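Zanura (band)
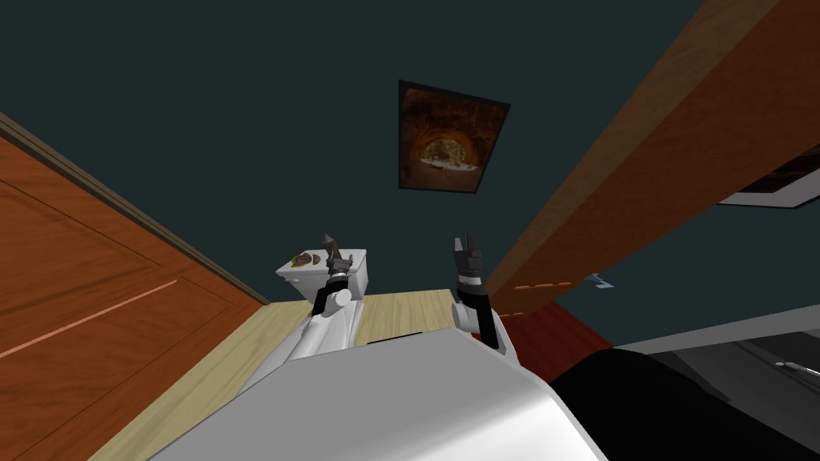 Zanura is an instrumental jazz quintet formed in the city of Maes. The lineup is tenor saxophone, trumpet, electric guitar, double bass and drums. The group plays original music almost entirely, with long written sections and short solos.

History

The band began as a trio without horns, playing a weekly late set at the Rakero, a club with 332 seats. The two horn players joined after sitting in one January, and the older trio pieces were rewritten for five. A first album, Cistedix, was recorded over two days and released on the band's own label in a pressing of 600 LPs. It has 9 tracks, the longest of which, "Route 458," takes up most of the second side.

The original bassist left after the first tour. The replacement had played mainly in chamber groups, and the bow is used more often on later recordings.

Style

Reviewers have compared the group to chamber music as often as to hard bop. Guitar and trumpet frequently share the melody — usually in unison, sometimes a fourth apart — while the saxophone holds a lower line. Tempos are mostly slow to medium. The drummer uses brushes on more than half of the first album.

Discography

Cistedix (LP and download)
Live at the Rakero (download only), recorded Sunday, July 27, 2025

See also

Chamber jazz
Music of Maes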